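Pitetine Two-Arm Bench Kit
Sold by Drirari, ships from our Pencombe shop 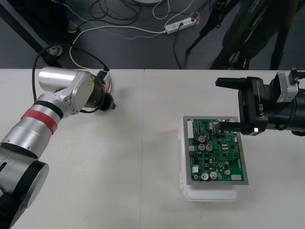 I get asked every week whether a pair of arms can take over the boring bench jobs yet, and my answer for the Pitetine kit is "some of them, slowly!" Holding things is where it earns its keep. A green circuit board in a gray tray, sitting up on a plastic box so a black finger can reach out over the top of it, is pretty much the kind of job I'd start with (raise the work, give the grippers room to come in from the sides). The kit will pick, hold, turn and hand over parts up to 605 grams, and it'll do that all afternoon without getting bored, which I can't say for myself.

What about chores at home? I've tried. Folding a dish towel took 200 seconds on my best run and the towel looked slept in. Mugs are fine if the handles all face the same way. Socks, forget it. If you're buying this to empty a dishwasher, please save your money for now and check back with me in a year or so.

On the shop floor I'm a lot more cheerful. Sorting, loading trays, holding a board steady for a person with a screwdriver: yes. Plugging in floppy little cables: not yet, and I'd be suspicious of anyone who says otherwise. The Zamfir software add-on helps with lining up connectors, but you still want somebody nearby.

What you get: two arm mounts, two sets of gripper fingers, the power supply, cables and a printed setup guide. Arms are sold separately, so write to me with your model before you order and I'll check the fit. The whole kit weighs 62 pounds boxed, so grab a friend for the unpacking.

Warranty is two years on the mounts. Fingers are wear parts and aren't covered, but spares are cheap and I keep plenty on the shelf.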